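Coffee at arm's length: a morning with the bookkeeper at Skernuvitz 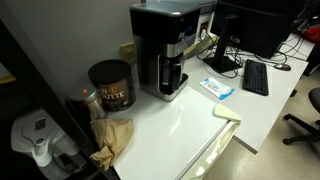

Why the coffee lives by the desk

I'd gone over to Skernuvitz to talk about small workspaces, and we ended up talking about coffee for most of the morning. I can't say I minded! The bookkeeper (she asked me to leave her name out of it) has her drip coffee maker on the same stretch of white surface as her computer, with the big canister and the little silver one right beside it.

"I used to walk down to the kitchen," she told me. "Then I'd get talking, and then I'd come back with a cold cup and no idea which invoice I was on."

So in June she moved the whole business upstairs – machine, coffee, scoop, everything. Her coworkers over at Jarkano teased her for a week and then started showing up with mugs.

Doesn't she worry about spilling on the keyboard? "I've done it 2 times," she said, laughing. "Both times it was tea."

What she'd keep and what she'd change

She likes a plain drip machine and has no interest in pods. "I want a pot. If somebody stops by, I want to pour them one and not start a whole procedure." She makes the first pot at 7 and will stretch it until lunch if she's busy, which I found a little alarming.

The canisters were her one firm opinion. She used to fold the top of the bag over and clip it, and the grounds went everywhere, including once into an envelope going to a client. Now the coffee goes into something with a proper lid.

And the change? More outlets, she said right away, and somewhere better for the cords to go. "I'd like one wall that's only for coffee. My husband says that's called a kitchen."

I asked if she'd ever move it all back downstairs. She was already getting up to rinse the pot.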